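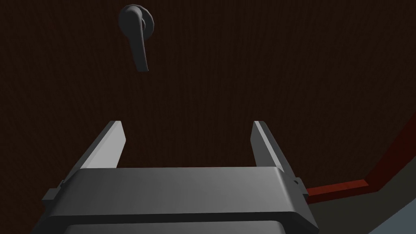

Vudonska DR-8 door attendant
Two-armed service robot for offices, clinics and other places full of doors

Doors are a solved problem for anyone with a free hand. Unfortunately, people at work rarely have one. They have trays, post, a laptop balanced on a mug, and an elbow that was never designed for the purpose. The DR-8 opens doors and goes through them, so that internal deliveries can get from one end of a building to the other without a member of staff attached.

We know this is not the robot you were promised as a child. It won't do your accounts. It works on ordinary lever handles, as fitted, with no motors on the hinges and no holes in your joinery.

Rehearsed before it arrives

Every order starts with a simulated model of your rooms, built by Sirnance from your floor plans. The robot practises there, where the paintwork is free. We put in the furniture and whatever hangs on the walls, because real offices have things in them: the standard demonstration room has a mountain landscape beside its double doors and The Starry Night on the side wall. 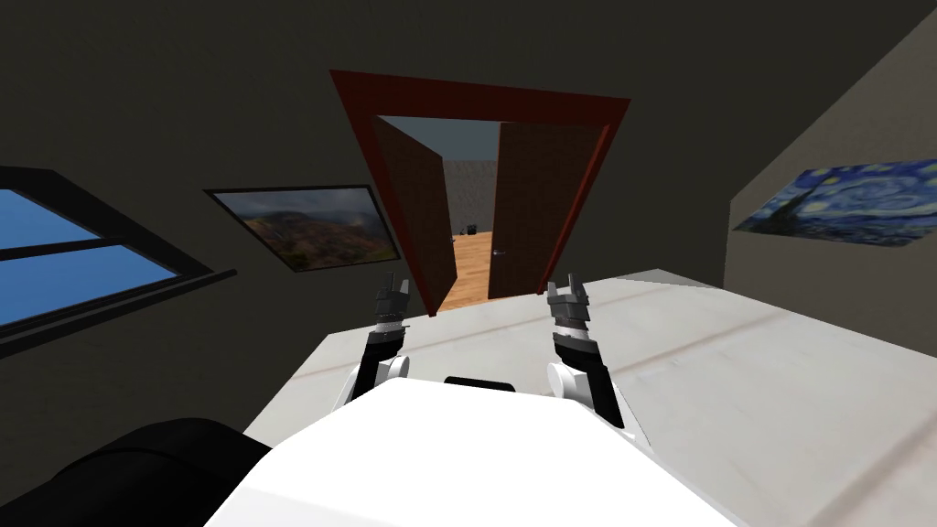
Training runs are set up door by door, and you get a log of each one in plain English. A pair of doors is treated as a job of its own. The arms can both be kept clear or brought in separately, and grippers are normally empty on the approach. If your doors have a habit of sticking in March, say so on the order form and we'll make the simulated ones equally unreasonable.

What changes for your staff

Less than the brochure from our rivals would suggest, and more than your facilities manager will admit. At Flumbridge, our first customer, the porters' log showed 1,338 internal trips in the month before the robot and 912 in the month after.
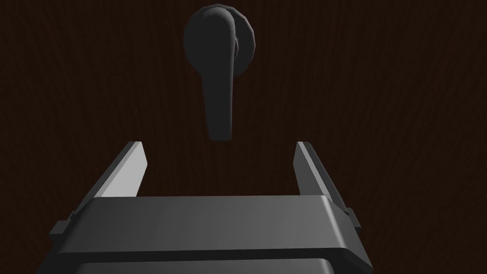 The porters are still there. They spend the time on jobs they used to apologise for not reaching, and one of them now decides the robot's route each morning – a task that came with a new line in the job description and, after some discussion, a pay rise to match. We recommend having that discussion before delivery.

Expect a fortnight of people holding doors open for it. This is kind, and it confuses the log.
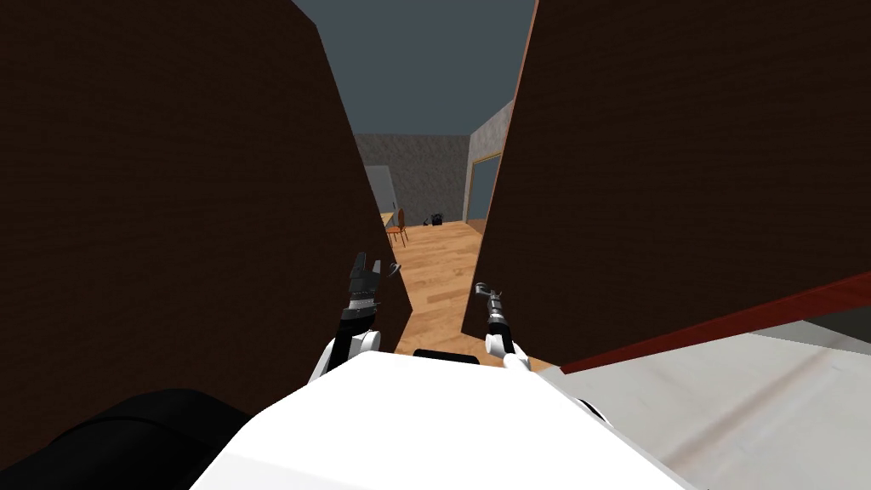 Ordering

Part number: 771
Handles: lever type, single or paired doors
Not suitable for: round knobs, revolving doors, fire drills
Supplied with: room model, route planner, one day of staff training
Optional: Kuo spare finger set

Page updated November 5, 2025. Prices on request, as we like to hear about the doors first.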